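The Shoe Pile and Me
Two adults, one narrow hallway, and more sneakers than either of us will admit to

I've lived with a shoe pile by my front door for most of my adult life. It has moved with me through four apartments. It survived a bench with a lid, a hanging organizer with clear pockets, and a wire rack that folded up like a lawn chair the first time I put boots on it. When we moved to Memthorpe I swore the pile wasn't coming along, and by the end of the first week there it was, right where you need to stand to take your coat off.

So this July I decided to deal with it properly. I gave myself one morning, a pot of coffee and the entire living room floor, and I carried out every shoe we own. The hall closet, the back of the car, under the bed (two sandals down there, both lefts, and don't ask me). If you've never seen all your shoes in one place, I really do recommend it, although maybe eat breakfast first.

The sorting went faster than I expected. I tried the usual keep, donate and toss piles and got stuck right away, so I switched to a question I could answer while yawning: would I put these on today if they were the closest pair to the door? The black loafers I bought for a wedding, no. The green rubber clogs I make fun of constantly, yes, every single time. Out went the loafers. The clogs got a rinse under the garden hose and a promotion.

Hiking boots were harder. I have a pair of Kureks that I've resoled once already, and they weigh about as much as a small dog, and I wear them maybe two weekends a year. But those are two very good weekends! They stayed, up on the high shelf with newspaper stuffed in the toes.

Then came the cleaning, which I'd been dreading and ended up liking best. I put the radio on, sat down with a bowl of warm water, a drop of dish soap, an old toothbrush and a stack of rags, and just went pair by pair. Leather is easy -- wipe, dry, a little conditioner, done. Canvas takes a beating and forgives you. Knit sneakers are the fussy ones. You want the brush barely damp and you want to go in tiny circles, and if you scrub like you're mad at it the fabric goes fuzzy and stays that way. Suede-type patches I leave for last and do with a dry brush only, and I keep the soap far away from them.
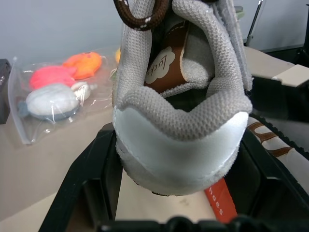
Laces come out and go in the bowl by themselves. I used to skip that step, and then one day I did it and saw what color the water turned, and now I can't go back. While they soak, pull the tongue forward and get a rag down inside the heel, where all the grit collects. And please don't put anything on the radiator to dry. I cooked the glue on a favorite pair that way and the sole came off in the middle of a crosswalk.

For storage I finally gave up on furniture with a concept. We have a plain Avar shelf now, 147 dollars from the Urkuveck outlet, four levels, no lid, no pockets, no folding. The everyday pairs live on the bottom two, heels facing out, so I can grab them by the back with one hand while the other is holding a grocery bag. Anything worn less than once a month goes up top. A rubber tray catches the muddy stuff.

It's been a few weeks. There are three pairs on the floor by the door as I type this, and one of them is the green clogs, still a little muddy from the tomatoes. I'm going to go put them on the tray as soon as I finish my coffee.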